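Grey-brown wood-effect top for a hobby table, will I regret it?

burnosley_backroom
Jun 11, 2020

Hi all, hoping someone with a bit more sense than me can help. I'm doing up the little back room as a place for fiddly jobs (beads, mending, the odd bit of model painting) and I need a new top for the table. The old one is plain white and I'm sick of it. Every smear of glue shows, and with the window right in front of me the glare gives me a headache by lunchtime.

The shop in town has offcuts from the Saltonance range, 600 deep, which fits my legs perfectly, and the one I keep going back to stroke is a grey-brown wood grain called Skisis. It's lovely! But my sister-in-law reckons I'll never find anything on it again. I drop things constantly. Tiny things. Has anyone lived with a grainy top like this, and did you lose all your bits? Also is there a trick to keeping the front edge from going furry, because the white one did exactly that where my arms rest.

I could stretch to a darker one called Ledesma but it's a fair bit more money and I'm not sure it would be any better.

shed_at_the_end

Go for the grey-brown. I've had a top in much that colour since we moved and I'd never go back to white, it's so much kinder on the eyes, especially with a lamp on. Dust hides on it too, I should warn you, so you have to wipe it on trust (I do mine whenever I put the kettle on, or that's the idea).

On losing things, it depends entirely what colour your things are. Bright stuff is no bother at all. Brown buttons and brass pins are another matter, I've had my cheek flat on the table looking for those more than once. Have a look at how well a little orange-red piece stands out against a grey-brown grain:

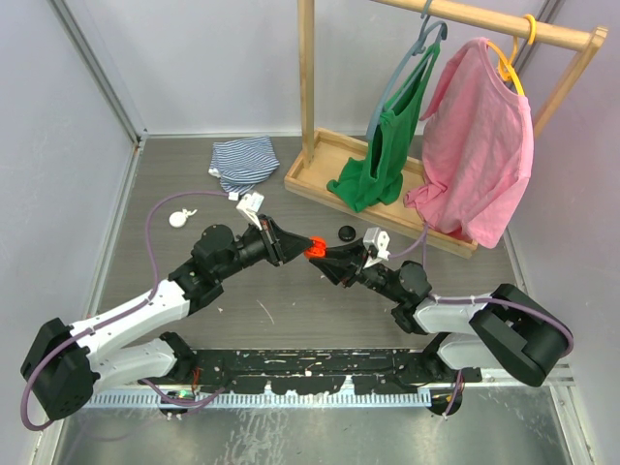
Page 11 of 15

You'd spot that from the doorway, small as it is. So if you get any choice in what you buy (bead pots, clips, pencil caps, thimbles) get it in orange or red and you'll be fine. For the dull bits I work over an old tea towel, a pale one with no pattern, and then I just gather up the corners when I've finished and tip the lot back in the tin. Costs nothing and it stops the beads rolling as well.

I've got a low wooden rack at the back of mine for the tins, which keeps the middle clear. If you're handy I'd make one of those before you spend any more on the top.

two sugars please

get a tray with a lip. any top is fine if you use a tray

mrs_offcut

Agree with the tea towel, and yes to the tray too, but you asked about the edge and I've done this wrong twice so I may as well be useful! The furry bit is where the cut end was left bare and damp got in from your sleeves and mugs. Ask the shop for the matching iron-on strip. Run it along the front with a medium iron and a bit of baking paper, press it down with a block while it cools, then trim it with a sharp blade held nearly flat. Do the two short ends as well even if they're against a wall, I skipped mine and they'd swollen by March.

Don't bother with Ledesma if it's darker. I had a very dark one before and every crumb and thread showed up pale on it, plus you get greasy hand marks. Take your worst, dullest bead into the shop and drop it on the sample before you pay.

burnosley_backroom

Thank you all! Skisis it is, and I'm going in tomorrow with a pocketful of beads. Does the strip come off again if I make a mess of it?

mrs_offcut

Yes, warm it back up with the iron and peel it slowly. Buy a bit extra.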